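## Chapter 2: The Crowded Table

Paper is a wonderful place to start! It weighs almost nothing, it costs almost nothing, and a plain square of it can become a boat, a box or a bird. Before you make your first crease, though, take a good look at your table.

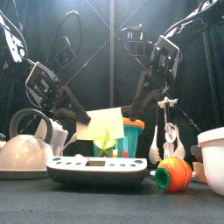
A kettle, a container, assorted odds and ends: most of us work among things like these, and you can learn a lot from them. How much room does one square need? Where do your hands go when you turn it over? Sena Eshun, who wrote the exercises for this chapter, suggests trying Exercise 1 twice, first with the table as it is and then with a space cleared in the middle.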